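Krishnan Road Atlas and Works Map, one summer in

28 Jul 2025

I drive a lot for work, mostly on roads that are half finished, so when the Krishnan Road Atlas came out with its works map I bought it the same week. It's a spiral-bound book plus a phone app that shows which stretches are open, closed or down to one lane. I've had it since May and I have opinions!

The book first. It's big, it lies flat on the passenger seat, and the paper has survived two coffee spills (mine, both of them). Planned bypasses are drawn as dotted lines with the opening year printed next to them, and I love that. You can see where the new Husis bypass will meet the old main road, and it finally made sense to me why they tore up that gas station.

The index is less fun. There are 3129 entries in tiny gray type, and villages that share a name are listed one after another with only a page number. I went to the wrong Gitach once. Nice place, good soup, wrong side of the mountain.
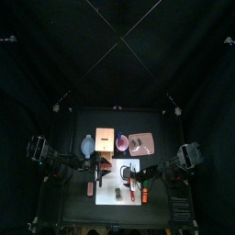

The app

Here's where I got my money's worth. The works layer updates overnight, and on the Drultano tunnel job it was right nearly every time I checked it. When the crew switched the traffic to the other tube, the app had it the next morning - the road signs took a few days longer. You can also set it to warn you before a one-lane section, and the warning comes early enough to take another exit.

What bugs me is the battery. A drive of roughly 100 miles with the screen on eats most of a charge on my older phone, so keep a cable in the car. The voice is also way too keen on telling me about road work I've already passed. There's a setting for that, buried under "Alerts" and then "More," and it resets itself whenever the app updates.

Offline maps

Download them before you leave, all of them. I lost signal on the climb out of Husis and the works layer simply went blank, though the base map stayed put. I pulled over and used page 91 of the book, feeling very smug about having paid for both.

Would I buy it again?

Yes, if you're on the road every week like me. If you only take one long trip a year, get the app alone and skip the book. I'd still like bigger type in the index, and a pocket inside the back cover for toll receipts, which are currently all over my car floor.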